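sweep task, how many demos before you train?
Posted September 6, 2023

kvillca
doing the Lultumow sweep task, two arms, brush left, dustpan right. 39 demos so far, plan is 501. too many?
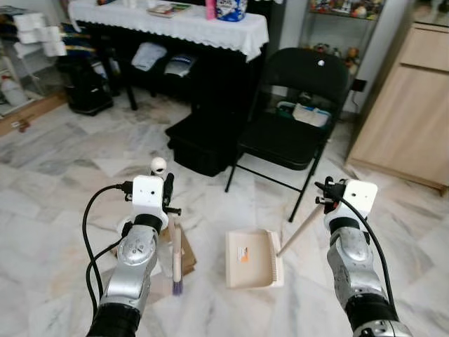

brush and pan, start pose

hadams
way too many. train at 100 and look

kvillca
tried that in Chambi, policy just froze at teh pan. also I change the trash layout every 7 episodes
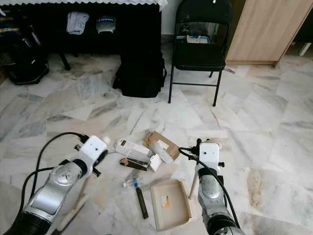

and only reset the arms by hand if they drift. slow but ok

yurani_p
every 7 is lazy, do it every episode

kvillca
no time lol 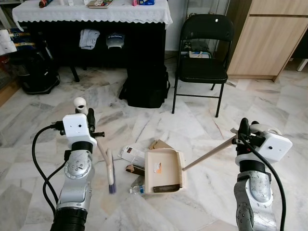

bottle by the bristles, cardboard behind

wrist view for whoever asked:

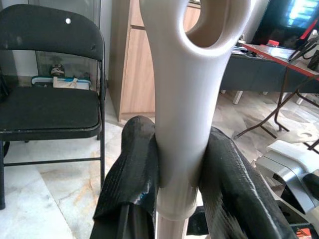

Amparo Ríos
Disagree w/ Hendrik, keep going. Drop the bad grasps tho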